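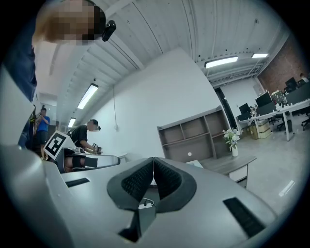
Muchen Shi sustentava que uma garra manual se calibra antes de se fechar a carcaça, e que quem deixa essa etapa para o fim acaba desmontando tudo duas vezes. O capítulo adota essa ordem de trabalho, com uma ressalva: a folga entre os dedos só pode ser medida com as almofadas já coladas.

Capítulo 8
Montagem e calibração de uma garra manual em oficina compartilhada

O projeto Clener, desenvolvido na oficina de Grastasthorpe, serve de base para os exercícios. A garra tem dois dedos com almofadas texturizadas, que se encontram no centro de um recesso em V. A referência de posição é dada por um marcador fiducial preto e branco, impresso em cartão quadrado — o plano do cartão deve permanecer rígido durante toda a medição.

Supõe-se que o leitor já domine a soldagem de conectores e a leitura de um encoder. A seção 8.1 trata da fixação dos dedos e da passagem dos cabos. A seção 8.2 descreve a aquisição de 300 imagens do marcador, das quais 100 ficam reservadas para verificação. A seção 8.3 apresenta o ensaio de desgaste, com 3000 ciclos de abertura e fechamento.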